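Getura Divided Tray - Set-Up and Care Guide
Section 2: Lining, Loading and Carrying

We use cookies to remember which guides you have read. Accept | Settings

Last revised 26/04/2020

You have unpacked the tray and found that it is a tray. Most owners get this far unaided. What follows covers the lining, the first load and the walk across the room, where the trouble tends to happen.

Before you start

Clear a stretch of table longer than the tray. Half a table will do if the other half belongs to someone who defends it.

Lining the compartments

1. Wipe the inside with a damp cloth and let it dry. Pay attention to the corners, where crumbs retire.

2. Cut the Flosia liner to the floor of each compartment and add 2 cm at every side. People skip the extra, then write to us about gaps.

3. Press the liner down along the divider first, then work out toward the rims. Going the other way gives you a ridge in the middle that no amount of patting will cure.

4. Run a fingertip along each seam. If the liner lifts, take it out and start that compartment over.

NOTE: The liner is not glued. Please don't glue it. It has to come out for washing, and so does whatever you spilled. 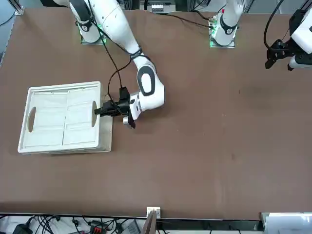 Keerthana Thevar wrote in after the first edition to say that she lines one half in August and the other half whenever guilt sets in, and that the cutlery has never complained. We still suggest doing both halves on the same afternoon.

Loading

5. Put the heavy things next to the divider and the light things toward the ends. Spoons count as heavy once you own enough of them.

6. Keep everything below the rim. A ladle is not below the rim, however you turn it.

Carrying

7. Hold the tray by both handle cutouts, fingers through and thumbs on top of the rim.

8. Lift straight up, level it, then walk.

CAUTION: Do not carry a loaded tray by one handle. You will get 7 steps, and the eighth will be loud.

CAUTION: Never slide a loaded tray over a bare wooden tabletop. Lift it - the table will outlive the tray if you let it.

Reader comments (3)

Kaan Toprak: Step 3 is right about the ridge. I have the ridge.

Birsen Soylu: Does the Noline paper fit? My store stopped carrying Flosia.

Irfan Chaudhry: @Birsen it does, but it's thinner. Double it under the forks.

Related guides
Sundqvist Drawer Runners: Fitting and Regret
Washing Fabric Liners
Getura Divided Tray, Section 3: Stains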